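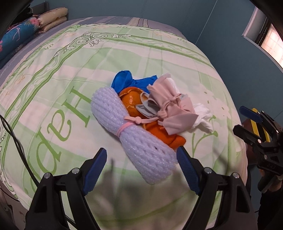 *Bettbezug grün/creme mit Rankenmuster und Schriftzug, darauf Schaumnetz mit rosa Haargummi und Mandarinenschale*

# Prevarik Bettwäsche-Set, Renforcé, grün/creme und weitere Dessins

Art.-Gruppe 1088. Lagerware, solange Vorrat. Preise und Größen weiter unten, bitte VOR der Bestellung lesen, vor allem den Teil mit den Übergrößen.

## Kurz das Wichtigste

- 100 % Baumwolle, Renforcé, mittlere Fadendichte
- Bezug und Kissen im Set, Bezug auch einzeln
- Reißverschluss unten, verdeckt, Kunststoff
- 60 Grad, Trockner auf niedriger Stufe
- Bügeln geht, muss nicht
- Farbe nach den ersten Wäschen etwas weicher, danach stabil

Kein Satin, kein Seersucker. Wer Seersucker sucht: Serie Bastos, eigene Seite.

## Zum Stoff

Renforcé ist die dichtere Schwester vom Linon. Glatter Griff, am Anfang leicht steif von der Appretur, nach zwei, drei Wäschen weg. Für Ganzjahresdecken gut. Für dicke Daunen auch, da aber bitte auf die Länge achten, die Füllung zieht den Bezug in der Breite auseinander und dann fehlen unten ein paar Zentimeter.

Druck ist Reaktivdruck, also in der Faser und nicht obendrauf. Fühlt man beim Drüberstreichen nicht. Bei den Dessins mit großen Flächen (Streifen, Karos) ist die Rückseite heller, das ist bei dieser Serie immer so und kein Reklamationsgrund. Wer beidseitig kräftige Farbe will, nimmt die Unis.

Rapport: Die Muster laufen über die volle Breite durch. Bei 135ern wird also links und rechts etwas vom Motiv abgeschnitten, bei 155ern weniger. Kissen werden aus der gleichen Bahn zugeschnitten, wo genau das Motiv dann landet ist Zufall. Zwei Kissen aus einem Set sehen selten gleich aus. Wir sortieren nicht danach und können auch nicht auf Wunsch heraussuchen, dafür fehlt im Lager schlicht die Zeit.

## Größen

| Größe Bezug | Kissen | Verschluss | Lieferbar |
|---|---|---|---|
| 135 x 200 | 80 x 80 | Reißverschluss | ja |
| 155 x 200 | 80 x 80 | Reißverschluss | ja |
| 155 x 220 | 80 x 80 | Reißverschluss | ja |
| 200 x 200 | 2x 80 x 80 | Reißverschluss | ja |
| 200 x 220 | 2x 80 x 80 | Knopf | auf Anfrage |
| 240 x 220 | 2x 80 x 80 | Knopf | auf Anfrage |

Übergrößen (die beiden unteren Zeilen) werden aus zwei Bahnen genäht. Mittelnaht auf der Rückseite, vorne durchgehend. Lieferzeit länger, Umtausch ausgeschlossen wenn gewaschen.

Kissen 40 x 80 einzeln zubestellbar, nicht im Tausch gegen 80 x 80. Wird oft gefragt, geht nicht, die Sets kommen fertig gepackt aus der Näherei.

## Dessins

**Ranke** – grün/creme. Läuft am besten, daher manchmal Lücken bei 155 x 220.

**Serkusthorpe** – blau auf weiß, kleine Karos. Ruhiger. Auch für Ferienwohnungen viel gekauft, weil man Teile aus verschiedenen Lieferungen mischen kann ohne dass es auffällt.

**Brurar** – Uni, derzeit Sand, Rauch und Flaschengrün. Flaschengrün die ersten Male getrennt waschen!! Wirklich. Wir hatten da schon rosa Handtücher, die danach keine mehr waren.

**Restposten** – wechselnd, ohne Abbildung, nur Farbwunsch angeben (hell/dunkel/bunt). Kein Umtausch.

## Preise und Staffel

Einzelpreise stehen im Warenkorb je nach Größe, die ändern sich mit jeder Lieferung und hier kommt keiner mit dem Nachtragen hinterher. Fest ist nur die Staffel für Gewerbe:

- Warenwert ab 599 Euro netto: frei Haus
- ab 1000 Euro netto: frei Haus und Skonto bei Zahlung innerhalb der Frist auf der Rechnung
- ab 3000 Euro netto: bitte anfragen, dann Angebot schriftlich

Mischen über Dessins und Größen erlaubt. Restposten zählen nicht mit.

Privatkunden: normaler Versand, siehe Kasse. Abholung im Lager nach Terminabsprache, ab 10 Uhr, nicht in der Mittagspause.

## Waschen und Pflege

Vor dem ersten Benutzen waschen. Auf links drehen, Reißverschluss zu. Offene Reißverschlüsse fressen in der Trommel alles mögliche an, Socken sammeln sich im Bezug, kennt jeder.

60 Grad mit normalem Colorwaschmittel. Kein Vollwaschmittel bei den bunten Sachen, da ist Bleiche drin und das Grün wird mit der Zeit fahl. Weichspüler besser weglassen, macht die Baumwolle schmierig und sie nimmt weniger Feuchtigkeit auf.

Trommel nicht vollstopfen. Ein Set 200 x 200 ist für eine kleinere Maschine schon eine gute Ladung. Wenn die Wäsche als Wurst rauskommt war zu viel drin.

Trockner: geht, niedrige Stufe, leicht feucht raus und aufhängen. Dann fällt das Bügeln meistens weg. Einlauf liegt im üblichen Rahmen für Baumwolle, die Maße in der Tabelle sind vor der Wäsche gemessen. Ist die Decke sehr prall, lieber eine Nummer länger nehmen.

Flecken:

- Obst, Saft: sofort kaltes Wasser, dann Gallseife. Nicht heiß, sonst sitzt es
- Kaffee, Tee: lauwarm auswaschen, ein bisschen Spülmittel
- Blut: kalt, immer kalt
- Creme, Körperlotion: Spülmittel pur auftragen, einwirken lassen, dann normal waschen
- Kugelschreiber: Alkohol, vorher an einer Stelle innen testen
- Selbstbräuner: geht bei Creme und Weiß kaum raus, tut uns leid

Keine Chlorbleiche. Sauerstoffbleiche nur bei Serkusthorpe Weißanteil, und auch da nur wenn es sein muss.

## Reißverschluss klemmt?

Meistens ein Faden von der Innennaht. Nicht reißen. Schieber ein Stück zurück, Faden mit kleiner Schere ab, weiter. Bei ganz neuen Bezügen hilft eine Kerze, einmal über die Zähnchen. Kaputte Schieber ersetzen wir innerhalb der Gewährleistung, Bild per Mail reicht, Bezug nicht einfach unfrei zurückschicken. Unfreie Pakete nimmt unsere Annahme nicht an.

## Häufige Rückfragen

**Gibt es passende Spannbetttücher?** Von Prevarik nicht. Brurar Sand passt farblich zu Ranke, als Laken aber erst wieder ab Oktober.

**Kann man Meterware bekommen?** Nein.

**Hotelverschluss?** Nur bei Serkusthorpe und nur ab Gewerbemenge. Im Mietwäschebetrieb würden wir sowieso zum Hotelverschluss raten, kein Schieber, kein Ärger in der Mangel.

**Knistert der Bezug?** Am Anfang ein wenig, siehe Appretur oben.

**Allergiker?** Ist kein Encasing, hält keine Milben ab. Normaler Bettbezug.

**Kinderbettgröße 100 x 135?** Gab es mal, Ranke ausverkauft, Brurar noch einzelne.

## Verpackung und Lieferung

Sets kommen in einer Stofftasche aus dem gleichen Material, keine Folie. Tasche kann mitgewaschen werden, taugt auch als Schuhbeutel. Übergrößen im Karton. Einzelne Kissenbezüge nur mit Banderole.

Lagerware geht in der Regel am nächsten Werktag raus wenn die Bestellung bis 12 Uhr da ist. Bei Mischbestellungen mit Übergröße wird alles zusammen verschickt, also dann, wenn das letzte Teil da ist. Wer Teillieferung will, bitte ins Bemerkungsfeld schreiben, kostet das Porto zweimal.

Rückgabe: ungewaschen, in der Stofftasche, mit Lieferschein. Tierhaare prüfen wir, und ja, man findet sie.

## Zubehör

- Kissenbezug 40 x 80, alle Dessins
- Kissenbezug 80 x 80, Ranke und Brurar
- Ersatzknöpfe für Übergröße, Beutel
- Wäschenetz groß, für Kissenbezüge ausreichend, für Bettbezüge nicht
- Deckenclips, innen an die Ecken, falls die Decke im Bezug wandert

Clips vor dem Waschen rausnehmen, steht auch auf der Packung aber wird gern übersehn.

Stoffmuster: ein Streifen pro Dessin, gegen Porto, bitte Dessinname und Art.-Gruppe 1088 angeben. Restposten ohne Muster.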